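The Slab Abides

Granite was supposed to be over by now. Lenuța Bălan has been fitting worktops for Coughlan since the days when every show home had the speckled stuff, and she has spent much of the past ten years taking it out again. White quartz came in, then concrete, then something called Brarnero that stained if you looked at it holding a beetroot. Last November she ripped out 61 slabs. This spring, customers have begun ringing up to ask for them back.

"They say they want character," she says. "They had character. I put it in a skip."

The case for speckle is mostly a case for sloth, and I make it with feeling. Toothpaste vanishes into it. So do crumbs, face powder and, in my house, a contact lens that is presumably still there. A bathroom needs that sort of discretion, being the room where things get put down for a minute and stay until Christmas. A green-brown granite top with a white oval basin set into it asks very little of its owner, and a water bottle parked in the back corner by the socket soon looks like part of the fittings. Bălan charges £204 for a reseal, and recommends one every 2 years. I have never met anyone who has had it done.

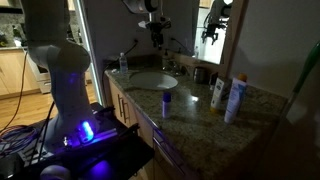
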